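18. Mai 2022 — Werkstattheft, Projekt Planik (Schulgeld und Haushalt)

Weiter mit den Haushaltsplänen. Von den 100 angeforderten Schulen haben 64 geantwortet, zwei davon mit dem Speiseplan der Mensa. Der Speiseplan war übrigens das am saubersten formatierte Dokument der ganzen Sendung.

Stand Datenbank: Tabelle "Zuweisung" läuft, Tabelle "Ausgaben" läuft meistens. Der Titel "Sonstige Sachmittel" schluckt alles, was irgendwem peinlich war. In einer Gemeinde steckt darin der Festakt zur Eröffnung eines Schulneubaus, der noch keine Heizung hat. Habe eine Unterkategorie "Feierliches" angelegt. Bitte nicht wieder löschen.

Skivton liest die eingescannten PDFs jetzt besser, verwechselt aber weiterhin Komma und Punkt. Dadurch hatte eine Grundschule am Vormittag einen Kreideetat, mit dem man ein Kreisklinikum betreiben könnte. Korrigiert, mit Bedauern.
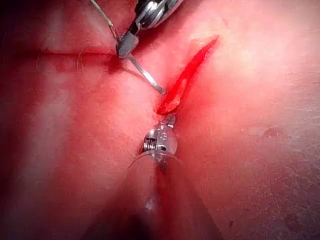
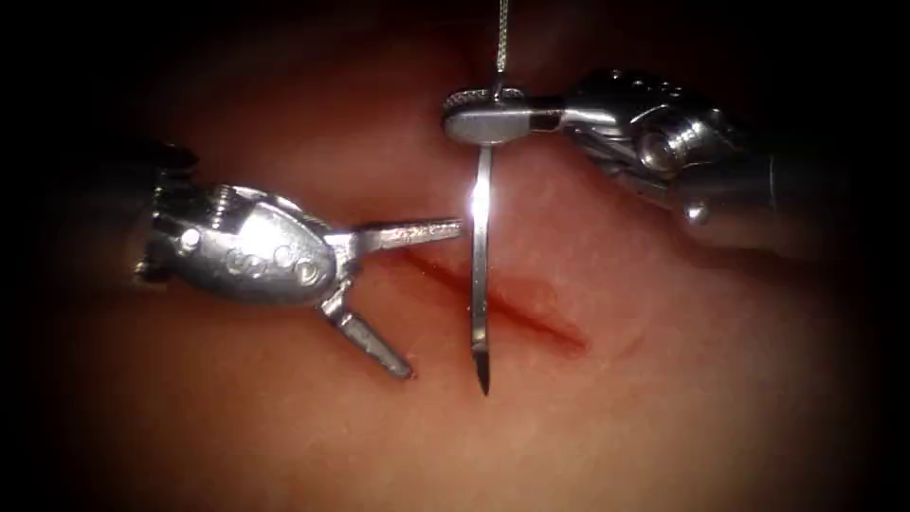
Für die Spalte "Vermerk" brauchen wir endlich eine feste Regel. Derzeit steht dort alles von "siehe oben" bis "wie besprochen", und mit wem besprochen wurde, weiß der Vermerk nicht. Vorschlag: drei Kürzel und sonst nichts, nämlich b (bewilligt), a (abgerufen), v (verfallen). Die Übertragung der alten Vermerke geht leider nur von Hand und hat etwas von dem Arbeiten mit der gebogenen Nadel über dem Schnitt: sehr klein, sehr nah dran, und man sollte vorher wissen, wo man einsticht. Habe die ersten 70 Zeilen geschafft. Danach fing ich an, "verfallen" mit f zu schreiben — Pause.

Zum eigentlichen Ärgernis: Das Land erklärt, für Lernmittel sei kein Geld da. Laut unserer eigenen Tabelle war durchaus welches da, es ist nur im September verfallen, zwischen Antragsfrist und Formularwechsel. Das neue Formular fragt zusätzlich ab, warum das alte nicht eingereicht wurde. Dafür gibt es ein Feld mit Platz für ein mittellanges Wort.

Vergleich mit dem Trodance-Datensatz: passt bei den Personalkosten, bei den Bauunterhaltskosten überhaupt nicht. Vermutung: Trodance rechnet Sporthallen zur Kultur. Wer unsere Sporthalle kennt, würde eher Denkmalpflege sagen.

Offen:
Nigam-Export nochmal ziehen, diesmal mit Umlauten
Nachfassen bei den Schulen ohne Antwort, freundlich
klären, ob "Ansatz" und "Soll" im selben Plan dasselbe meinen
Kürzel in die Anleitung schreiben, bevor sich wieder jemand ein viertes ausdenkt
Druckerpapier (Titel: Sonstige Sachmittel)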